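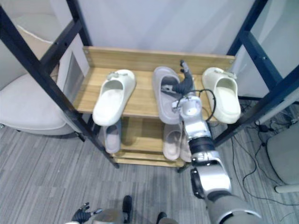 Trois claquettes alignées sur l'étagère du haut d'un meuble à chaussures en bois clair.

Édition : Pallis ouvre aux auteurs le suivi de leurs droits sur registre partagé

6 avril 2023

Les auteurs de la maison Pallis n'auront plus à guetter le relevé annuel glissé dans leur boîte aux lettres au printemps. L'éditeur de Brurnenmont vient de mettre en service un registre numérique partagé, bâti sur une chaîne de blocs, où chaque vente de livre électronique s'inscrit dans la journée, avec la part qui revient à celui ou celle qui l'a écrit.

L'outil a été mis au point avec la jeune société Cloneck, après un essai mené tout le mois de mars auprès de 68 auteurs, romanciers pour la plupart, mais aussi quelques poètes et une poignée de traducteurs qui s'étaient portés candidats avec un bel enthousiasme. Au total, 243 titres du catalogue y figurent déjà, et Pallis espère arriver à 500 avant la rentrée littéraire, si la numérisation des anciens contrats – un travail de fourmi, on l'imagine volontiers – avance au rythme voulu.

« Quand j'ai publié mon premier recueil, j'ai attendu deux ans avant de savoir combien d'exemplaires étaient partis, et encore, il a fallu que je téléphone », raconte Gordon Friesen, nouvelliste et auteur de la maison, qui a participé à l'essai. « Maintenant je regarde le soir, après le dîner. Ce ne sont pas des fortunes, mais cela fait plaisir de voir qu'un lecteur est passé par là. »

Les versements se feront en euros, chaque trimestre, sur un compte bancaire tout à fait ordinaire : pas besoin de posséder la moindre cryptomonnaie ni de s'y connaître en informatique. Une commission de 2 % sera prélevée sur la part de l'éditeur pour l'entretien du registre. Les livres imprimés restent pour l'instant en dehors du dispositif, car les retours des libraires compliquent encore les calculs.

La librairie Krishnan, à Brurnenmont, accueillera prochainement une rencontre ouverte à tous ceux qui écrivent, publiés ou non, pour découvrir le registre et poser leurs questions autour d'un café. L'entrée est libre, et les manuscrits peuvent rester à la maison.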